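**티켓 336 / 셀 11 (염료액 이송·붓기) / 상태: 보류**
작성: Kusell 설비보전
수신: Grurmont 기술지원, 참조: Müzeyyen Çetinkaya, Jacqueline Brunet
접수일: 2024-10-28

### 증상

붓기 동작이 끝나면 컨트롤러가 "잔액 없음"으로 판정하고 다음 단계로 넘어감. 그런데 저울값은 잔액이 있다고 나옴. 반대 경우도 있음. 저울은 0에 가까운데 비전 쪽에서 "잔액 있음"으로 재시도를 걸고, 재시도 횟수를 다 쓰면 알람 39로 정지. 야간조에서 먼저 보고했고 주간조에서도 재현됨.

Grurmont 1차 답변은 "렌즈 청소 후 재기동 바랍니다". 지난 5월에도 같은 답을 받았고 그때도 청소했음. 청소하고 하루 조용하다가 다시 나왔는데 티켓은 "해결됨"으로 닫혀 있었음. 이번에는 우리 쪽 확인 없이 닫지 말 것.

### 셀 구성 (지원팀이 매번 물어봐서 적어 둠)

- 그리퍼: Denano 2지, 손끝은 어두운 색 쐐기형. 5월 이후 교체 이력 없음
- 카메라: 손목 브래킷 고정, 초점 고정식
- 용기: 흰색 그릇류
- 액: Kahraman 녹색 염료액, 희석은 현장에서 함
- 판정: 비전(색 면적) + 저울, 둘 중 하나라도 어긋나면 재시도. 비전이 우선

마지막 줄의 "비전이 우선"은 누가 정했는지 모르겠음. 인수 문서에는 저울 우선으로 되어 있음. Jacqueline에게 문의했더니 시운전 때 택트를 줄이려고 바꾼 것 같다는 답. 변경 기록은 없음.

### 확인 1: 렌즈와 초점

시키는 대로 렌즈부터 닦음. 무수알코올, 보풀 없는 천, 방향 한쪽으로만. 닦기 전후로 같은 자세에서 색 면적 값을 비교했고 차이는 재시도 한계값 안쪽. 렌즈가 원인이라는 설명은 여기서 이미 약해졌다고 봄.

초점은 다른 얘기. 접근 자세에서 용기와 카메라가 너무 가까움. 고정식 초점이면 이 거리에서 가까운 물체는 다 뭉개지고, 뭉개진 녹색도 판정 로직에는 그냥 녹색 면적으로 들어감.

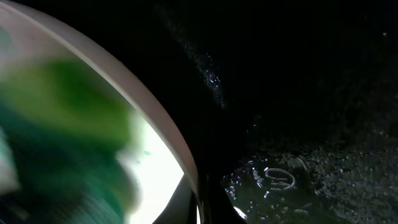

손목 카메라, 근접 자세. 왼쪽에 휘어진 흰 테두리와 초점이 나간 녹색 물체, 아래쪽 가운데가 그리퍼 일부.

지원팀은 "관심 영역(ROI) 밖의 녹색은 무시된다"고 했음. ROI 설정 화면을 열어 보니 왼쪽 경계가 화면 끝까지 열려 있음. 무시될 리가 없음. 출하 시 기본값이라고 하는데, 기본값이라는 말이 맞다는 뜻은 아니지 않나. 왼쪽 경계를 안쪽으로 당겨서 저장해 두었고, 원래 값은 백업 폴더에 남겼음.

### 확인 2: 노출

어두운 배경에 흰 그릇이라 자동 노출이 매번 다르게 잡힘. 자세가 조금만 바뀌어도 흰 부분이 날아가거나 색이 옅어짐. 옅은 녹색과 흰색의 경계를 색상값 하나로 자르고 있으니 결과가 흔들릴 수밖에 없음.

노출을 수동으로 고정하고 같은 자세를 30회 반복. 판정이 갈리는 횟수는 줄었음. 다만 없어지지는 않았음. 지원팀에서 이 결과만 인용해서 "노출 고정으로 개선 확인"이라고 쓰지 않기를 바람. 줄어든 것과 고쳐진 것은 다름.

화이트밸런스도 같이 고정. 이건 왜 자동으로 두었는지 설명을 못 들음. 색으로 판정하는 셀에서 화이트밸런스를 자동으로 두는 이유가 있으면 회신에 적어 주기 바람.

### 확인 3: 잔액의 정의

Müzeyyen이 제기한 문제이고 내가 보기엔 이게 핵심. "잔액 있음"이 무엇인지 아무 데도 적혀 있지 않음. 바닥에 고인 액인지, 벽에 묻은 막인지, 가장자리 거품인지. 저울은 무게만 보니까 얇은 막은 거의 못 느끼고, 비전은 얇은 막도 넓으면 크게 봄. 두 값이 어긋나는 게 고장인지 설계인지부터 따져야 함.

거품과 물방울의 반사도 문제. 용기 안쪽 가장자리에 반짝이는 점이 몰리면 로직이 거기를 흰색으로 보고 녹색 면적에서 빼 버림. 진한 줄기와 옅은 막도 같은 면적으로 계산됨. 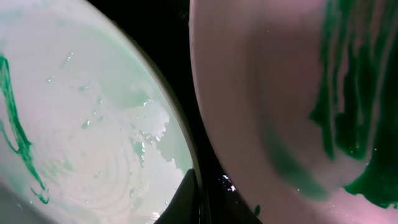 그래서 색 면적 한 가지로 판정하는 방식 자체를 의심하고 있음. Grurmont에서는 임계값을 조정하면 된다고 하는데, 5월에 이미 한 번 조정했고 그 값이 지금 값임. 올리면 알람 39가 줄고 저울 불일치가 늘어남. 내리면 반대. 양쪽을 다 만족하는 값이 있다면 숫자로 알려 주기 바람. 우리는 못 찾았음.

희석 비율도 변수로 적어 둠. 현장에서 눈대중으로 맞추는 조가 있다는 말을 들었는데 직접 확인하지는 못함. 확인 전까지는 원인으로 쓰지 않겠음. Kahraman 쪽에는 로트별 색 편차 자료를 요청했고 아직 답이 없음.

### 확인 4: 그리퍼와 기울임 각도

Denano에 문의한 내용 정리.

1. 손끝 마모: 눈으로 봐서는 특이점 없음. 게이지로는 아직 안 잼.
2. 파지력: 설정값과 실측값 일치. 측정기 교정 유효기간 확인함.
3. 손끝이 용기 테두리에 걸리는 위치: 도면과 실제가 맞는지 Denano는 확인해 줄 수 없다고 함. 티칭은 Grurmont 몫이라는 이유. Grurmont는 손끝 형상이 Denano 몫이라고 함. 익숙한 답변.

손끝이 화면 아래쪽을 가리는 것도 짚어야 함. 가려진 부분은 면적에서 빠지는데, 로직은 가려졌는지 액이 없는지 구분하지 않음. 마스크 기능이 매뉴얼에는 있음. 메뉴에서 찾으면 회색으로 비활성. 라이선스 문제인지 버전 문제인지 문의한 지 꽤 됐음. 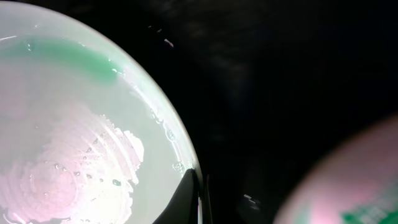 기울임 끝 각도는 티칭값 그대로 두었음. 각도를 더 주면 잔액이 줄 거라는 의견이 주간조에 있는데, 지금 바꾸면 앞에서 고정한 노출 조건과 섞여서 무엇이 효과를 냈는지 알 수 없게 됨. 한 번에 하나씩만 바꿈. 대기 시간도 마찬가지로 손대지 않았음.

### 임시 조치

- 판정 우선순위를 저울로 되돌림 (인수 문서 기준)
- 노출, 화이트밸런스 수동 고정
- ROI 왼쪽 경계 축소
- 알람 39 발생 시 리셋만 누르지 말고 저울값을 일지에 적을 것. 빈칸으로 넘긴 조가 있어서 다시 강조함

이 상태로 한 교대 돌렸고 정지는 없었음. 한 교대로는 아무것도 증명되지 않으므로 해결로 보지 않음. 5월에도 처음에는 조용했음.

### Grurmont 회신 요청

1. 판정 우선순위를 누가 언제 바꿨는지, 변경 이력
2. 손끝 마스크 기능을 쓸 수 있는지, 안 되면 안 되는 이유
3. "잔액 있음"의 정의. 문장 하나라도 좋으니 문서로
4. ROI 기본값이 화면 끝까지 열려 있는 이유
5. 고정 초점 카메라의 최소 촬영 거리와 현재 접근 자세의 거리 비교

렌즈 청소 안내는 다시 보내지 않아도 됨.

### 추가 메모

Jacqueline이 전화로 전달받은 내용: Grurmont는 펌웨어 업데이트를 권함. 릴리스 노트를 받아 봤는데 색 판정 관련 항목은 없음. 업데이트하면 현재 고정값이 초기화될 수 있다는 주의 문구는 있음. 관련 항목이 없는 업데이트를 왜 하는지 답을 받을 때까지 보류하고, 하게 되더라도 백업 복원 시험을 먼저 할 것.

손끝 게이지 측정은 Müzeyyen이 다음 정지 시간에 진행. 결과는 이 티켓에 이어서 적음.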